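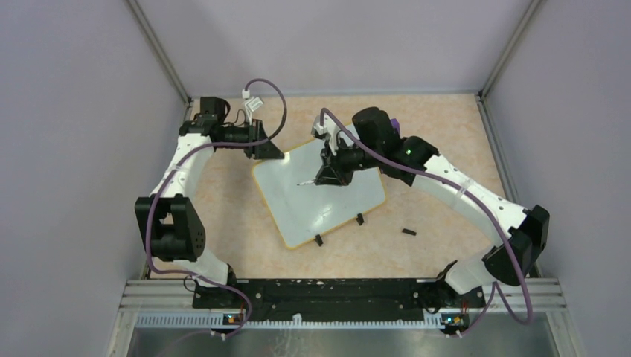 How do you teach a robot arm to write?

You learned to write by holding a pencil and making a lot of wobbly letters. A robot arm can learn in a way that is a little like that. In this article you will find out how the students in the Staltisden Robot Club teach two robot arms to use a marker and a whiteboard.

Words to know

Joint: a place where an arm can bend or turn. Your elbow is a joint.
Gripper: the part at the end of a robot arm that holds things.
Motor: a machine that makes something move.
Program: a list of steps that a computer follows.
Demonstration: showing how a job is done.

What is the Wuseo project?

Wuseo is the name the students gave to their writing project. The club meets after school in the old art room at Lengyel School. Most members are in fifth and sixth grade. Their coach is Edit Nyitrai, who teaches science.

The club has two robot arms. They are bolted to the front of a table, one on the left and one on the right. The table has walls on three sides. The walls are plain on purpose. A camera can get mixed up by posters, coats and people walking by, so the students keep the background simple.

Each arm has a small camera near its gripper. The cameras let the computer see what the grippers are close to. A long cable runs from each camera back down the arm.

What are the parts of a robot arm?

Start with your own arm. You have a shoulder, an elbow and a wrist. Long bones join them together. A robot arm is built in much the same way. It has a base that does not move from its spot. It has joints, and between the joints it has stiff parts called links. On these arms the links are white and the joints are black, so it is easy to tell which is which.

There is a motor at each joint. When you want to bend your elbow, your brain sends a message to your muscles. When the robot needs to bend, a computer sends a message to the motor. The motor turns by the right amount and stops.

Your hand has five fingers and can feel how hard it is squeezing. A gripper is much simpler. It opens and it closes. That is enough to hold a marker.

Why is writing hard for a robot?

Hold a pencil and write your name slowly. Notice how many things your hand does. It presses down, but not too hard. It lifts up between letters. It slides along as the word gets longer.

A robot has to be taught all of this. If the gripper is a tiny bit too high, the marker does not touch the board and no line appears. If it is a tiny bit too low, the tip gets squashed. The club went through a whole pack of markers in the first month.

Curves are harder than straight lines. To draw a curve, several joints must move at the same time and at different speeds. If one joint is slow, the curve gets a flat spot or a bump.

The board matters too. The students do not always put it down straight. Sometimes they turn it so that one side is higher than the other. People can write on a tilted page without thinking much about it. The robot needs practice with the board in many positions before it can do the same.

How do the students teach it?

They use demonstrations. A student moves a set of controls, and the robot arm copies the movement. The computer saves the position of every joint as the arm goes along. It also saves what the cameras see.

One demonstration is not enough. Nobody makes exactly the same line twice, and the computer needs to see many lines to learn which parts matter. By the end of the fall the students had saved 572 demonstrations. Their goal is 700 before the club's open house in June.

Each demonstration follows the same steps.

1. Put the whiteboard on the table and wipe it clean.
2. Place the marker where the gripper can reach it.
3. Check that all hands are outside the table walls.
4. Say "recording" out loud and press start.
5. Draw the line.
6. Press stop and write the result in the log book.

A demonstration lasts 30 seconds or less. If the student drops the marker, it still goes in the log book, with the word "dropped" next to it.

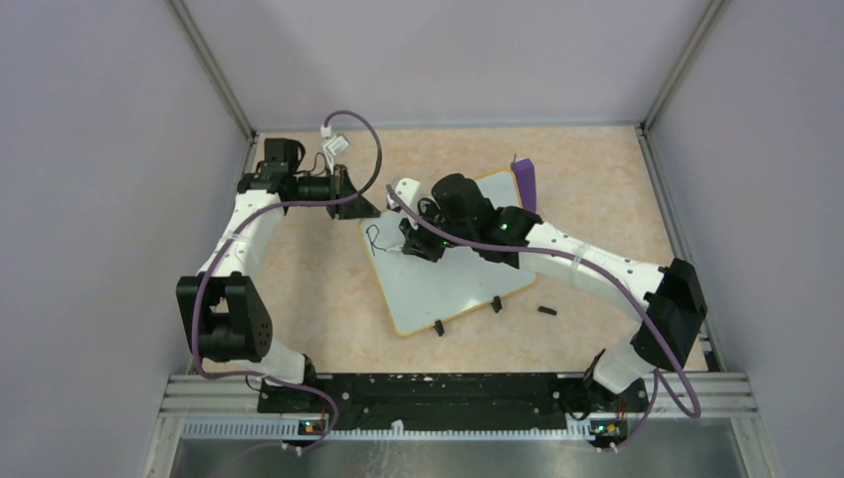

A line with a small loop at the top and a curved tail, drawn in black on the whiteboard.

What happens after that?

The saved demonstrations go into a program called Jusunel. The program looks for patterns. It compares what the cameras saw with how the arms moved. After a lot of comparing, it can make a guess about how to move when it sees a board it has not seen before.

Then the students let it try. The first tries were mostly scribbles. One went off the board and onto the table, and it took a while to scrub off. Later tries had loops and curves in them. The students keep a photo of each try, good or bad, and tape it into the log book in order.

When a try goes wrong, the group talks about what to change. They might record more demonstrations with the board tilted. They might make the arm move more slowly. They change one thing at a time. If they changed two things and the line got better, they would not know which change had helped.

What jobs are there in the club?

The driver moves the controls. The board keeper sets up the whiteboard and wipes it. The logger fills in the book. The safety lead watches the arms and keeps one hand near the stop button. Everyone trades jobs at each meeting.

Being safety lead is a serious job. Robot arms are strong, and they do not know when a person is in the way. If the safety lead says stop, the driver stops right away, even in the middle of a line.

Try it yourself

You can try this with a friend, a marker and a sheet of paper.

Sit at a table and close your eyes. Hold the marker just above the paper. Your friend may only use these words: up, down, left, right, toward you, away from you, stop. Your friend picks a letter and does not tell you which one. Move your hand only when you hear a word.

Open your eyes and look. Can you tell what letter it is? Trade places and try a letter with a curve, like S or C.

Questions to think about

Which letters do you think would be easiest for a robot to learn?
Why do the students write down the tries that went wrong?
What other jobs could two arms do together that one arm could not?

Last updated Feb 17, 2025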